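Esholm Cotton Cloth, Flat Weave
Sold by Dollinico

Item 407
Colors: bright red, oatmeal, slate, white
Width: 49 inches
Sold by the yard, cut in one piece

Esholm is a plain mid-weight cotton for tablecloths, napkins, curtains and simple bags. It is woven the same on both sides, so there is no right or wrong face to mark before you cut. The dye goes all the way through the yarn and worn edges keep their color.

The cloth comes unwashed. Expect it to shrink up to 9 percent in the first wash, mostly in the length. Wash and dry it once before you measure – the red should go in by itself the first two times. After that, wash warm with like colors and tumble dry on medium. Iron while slightly damp. Do not bleach.

Cut edges fray. A double half-inch hem is enough for table use. For curtains allow three inches at the bottom.

Full bolts are available to workrooms and schools. The slate is out of stock until October. Orders for other colors go out in two working days.

Cut lengths cannot be returned unless there is a flaw in the weave. Swatches are free, limit four per order. For bolt prices or a matching thread number, write to Albertina Frade at the order desk and give the item number and color.

See also: Rajput heavy canvas, Lotodness cotton tape (140-yard roll) 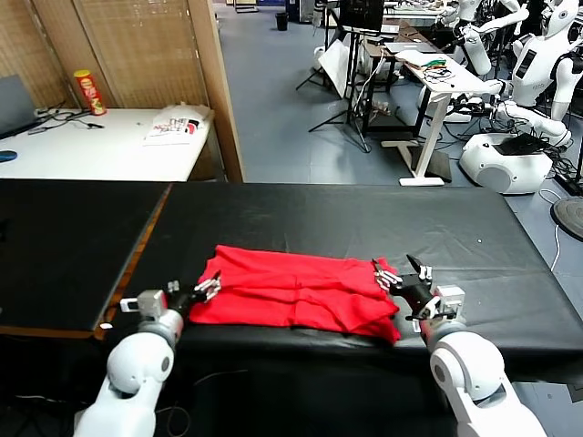
Page last changed: February 11, 2014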